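Notification Overload on Android Phones: Testing a Grouping App
Student project report, Conneely College, Mobile Computing module

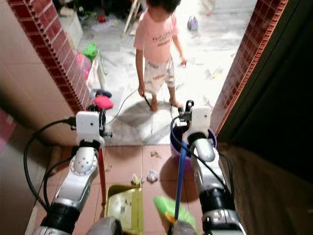 Figure 1. Two robotic arms at a doorway, one holding a dustpan by its long red handle.

1. Introduction

Most people with an Android phone get far more notifications than they read. Android lets the user silence apps, set priorities for conversations and turn on Do Not Disturb, but these settings are spread over several menus and many owners never open them. Our project looked at whether a small app that holds back unimportant notifications and delivers them in batches would change how often people pick up their phones.

We called the app Natent. It was written in Kotlin over one term, starting in September, and tested on students from our own year and the year below. This report covers the design, the trial, the results and the problems we ran into.

2. Background

Android has had notification channels since version 8.0. A channel is a category set up by the developer, such as "messages" or "offers", and the user can switch each one off separately. In practice a lot depends on how the developer has divided things up. Some apps we looked at put everything into a single channel, so the user has to accept adverts in order to receive delivery updates.

We also read what we could find on batching. The usual finding is that people like fewer interruptions but worry about missing something. That worry shaped most of our choices. We decided early on that phone calls, alarms and calendar reminders would never be held back, whatever the user's settings.

3. Design

Natent uses the notification listener service. The user has to grant this permission by hand in the system settings, and the app can then read and dismiss notifications from other apps. When a notification arrives, Natent checks it against three lists: always show, hold, and hide. Anything on the hold list is dismissed and stored, then posted again at the next delivery time as one grouped notification.

The delivery times can be changed. The default is every 3 hours between getting up and going to bed, and the user enters both of those times on the first screen.

Sorting is done by simple rules. We considered a learning model but dropped it in the second week, as we had no training data and did not want to collect the text of people's messages. The rules look at the package name, the channel and the category field. Nothing is sent off the phone, and the stored notifications are deleted after 48 hours.

The interface has one main screen with the held notifications listed by app, a settings screen and a log. The log was meant for our own debugging but we left it in for the trial. Several testers said it was the part they looked at most.

4. Trial

We recruited 30 students. Everyone used their own phone, and the phone had to be running Android 9 or later. The trial ran for two weeks. In the first week Natent only counted notifications and screen unlocks without holding anything. In the second week batching was turned on.

Each tester signed a consent form and was shown how to remove the app. At the end they exported a file of daily totals from the settings screen and filled in a short questionnaire. The totals contained no names of contacts and no message text.

We tried the app first on two spare handsets from the college store, a Bisico and an older Truslow. The Truslow was useful because it was slow enough to show up a fault we had not seen in the emulator. If a large number of notifications came in together, the listener fell behind and some were shown to the user before being dismissed. We fixed most of this by moving the database writes to a background thread.

5. Results

Unlocks went down for most testers in the second week. The drop was largest in the afternoon and very small in the evening. From the questionnaires, evenings are when people pick up the phone to watch or read something, so notifications matter less then.

The heaviest user received more than 600 notifications in the first week, mainly from group chats. For this person batching made little difference to unlocks, as they opened the chats anyway to see if anything had been held.

Opinions were mixed. Shopping and game notifications were the ones people were happiest to have held. Email divided the group. Some wanted it straight away during term and others asked for it to be delivered once a day. A few testers missed a message they would have liked to see sooner, in each case because the sender used an app we had placed on the hold list by default.

6. Problems

Battery management was the biggest difficulty. Some manufacturers close background apps to save power, and when this happened to Natent the held notifications stayed in the database until the app was opened again. We added a warning and a button leading to the battery settings, but the name and place of the setting differ between phones and our instructions did not fit all of them.

Reposted notifications also lose some of their functions. Tapping one opens the original app, but the quick reply box does not always work. We tried keeping a reference to the original reply action, which worked until the phone was restarted.

The trial itself was short. One week of batching is not long enough to say whether people would keep using the app, and all our testers were students with similar timetables. The second week also fell close to a coursework deadline, which may have changed how people used their phones.

7. Further work

The first change we would make is to let users move an app between lists directly from the notification. At the moment they have to open Natent and search for it. We would also like separate delivery times for weekdays and weekends, and a test on tablets, where the layout of the main screen needs work.

The source code and the blank questionnaire are in the appendix folder.

Submitted Jan 23, 2022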